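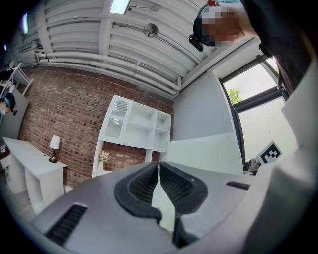 White shelving against bare brick, lamp on the desk, flowers by the low cabinet.

Empty shelves are not a failure. I want to say that before the storage people get to me again.

I've been reading the new Panicker catalogue – over 200 pages of boxes to put in other boxes. Every cubby stuffed. Baskets with labels on. Who lives like that? Open shelves do a job when there's a bit of air in them. Put one thing in a square and you see it. Put 15 in and you've got a cupboard with the door missing.

Same with desks. A flat top, a lamp, done. My old one in Merkham had two drawers and I never once found a pen in either of them. Swapped it in February for a plain white thing with an open cubby underneath. Can't hide anything in it so I dont try to.

Stojan Dimitrov wrote in after my last column to say white furniture is cold and shows every mark. Fair enough on the marks. Cold, no. Not against brick. Brick does all the warming you need, and so does a small lamp with a proper drum shade. Leave the pipes showing too, if you've got them. Boxing them in costs a fortune and you lose the hieght.

And flowers. Pale pink, small vase, nothing grand. Eight stems from the garage will do it.

What I'd ban is the filler. Fake books, bowls of wooden balls, the word HOME in wooden letters. If a square's got nothing to hold, let it hold nothing. You'll want the room for something by spring anyway.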